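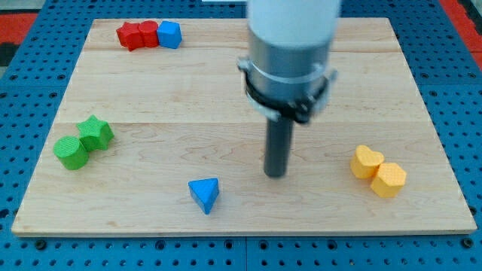
**Plustville Allotment Association - minutes of the April meeting**

Held in the back room at Nuttall Lane, 7.15 pm. Herman Pasaribu in the chair. Minutes by the plot 6 holder, under protest, as it was supposed to be someone else's turn.

**1. Last minutes**

Agreed, with one change. Item 4 said the hedge "will be cut". It should have said the hedge "may be cut". It has not been cut.

**2. Water**

Herman reported on his talks with Vandach, who want to replace our four dip tanks with metered standpipes. Their leaflet says this would cut our water use by 50 per cent. The plot 11 holder asked 50 per cent of what, given that we have never had a meter. Herman said he had put this to them and been sent the same leaflet again.

There was some support for standpipes at the top end, where the tank is slow to fill and full of duckweed by July. Others pointed out that the top tank is slow because the ballcock sticks, and that a new ballcock is a good deal cheaper than a new water system. Herman had one in his shed but could not promise it was the right size.

Vandach also say that plot holders on other sites "report greater satisfaction". No sites were named. It was agreed not to sign anything until we have a written price, including the digging, and the name of at least one site we can go and look at.

*Action: Herman to write to Vandach. Plots 6 and 11 to look at the ballcock.*

**3. Rents**

The proposal was to raise a full plot from £50 to £76 a year. The reason given on the agenda was "rising costs". Asked which costs, Herman said insurance, mainly, and skip hire. The insurance letter was passed round and does show a rise, though nowhere near enough to explain the whole increase. The skip figures were not to hand.

A long discussion followed. Several people would pay the extra if they could see where it was going. One would not pay it in any case. It was suggested that half the increase was really for the standpipes, which we had just agreed not to sign up to. Herman said that was unfair, then said it was partly true.

Vote put off until the figures have been sent round on paper.

*Action: Herman to copy the accounts for all plot holders before the next meeting.*

**4. Senon slug pellets**

A rep left a box of samples by the gate. The tub claims "total protection". Plot 23 used them on one row of lettuces and nothing on the next, and lost both rows. Plot 9 swears by them, but plot 9 also had a hedgehog. No bulk order to be placed.

**5. Waiting list**

There are 26 names on the list. It was questioned whether all of them still want a plot - two are thought to have moved away, and one already has a plot. Letters to go out asking for a reply by the end of the month.

**6. Any other business**

- The gate code has not been changed, despite the notice saying it has.
- Bonfires: same complaint as last time, same answer.
- Someone has been putting couch grass in the shared compost again. Please don't.

Closed at 9.05 pm. The date of the next meeting will go up on the shed door once the room is confirmed.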